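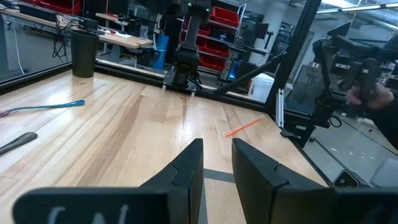
Wrist camera view of the wooden table, with the gripper open and a second arm at right.

I spent a September afternoon with the Skorix crew in Burnley, and I came away way more excited about a planner update than I ever expected to be! The new release went out to their test sites this month, and the big change is in how the arms decide where to put their fingers when the thing they're after is long and skinny.

Pens, forks, spoons, anything like that used to be a headache. The old planner aimed for the middle of whatever it thought it saw, and if the far end of a handle was out of view, well, the middle was wrong. Harpreet Wong, who wrote most of the new code, told me she got tired of watching it guess. Now the software keeps a running estimate of where each object ends and holds off on a grasp until the wrist camera has picked up both tips (or until it gives up and asks the other arm for a look, which I thought was pretty neat).

It's quick, too. Each replan takes 28 milliseconds on the shop computer, down from 60, and that leaves time to check the path against the table rails before anything moves. The team ran 800 grasps through the simulator they call Simon before letting the code near real hardware, and they logged 19 misses. Most of those were see-through objects, where the depth readings still go a bit mushy.

Natanael Meireles handles the tooling side, and he was keen to show me Friesen, their log viewer. You can scrub back through a run and see what the planner believed at every step, right next to the camera feed. I played with it for far too long.

Clear plastic is next on Harpreet's list. Test sites get Friesen in the same download, and the setup notes are in the docs folder.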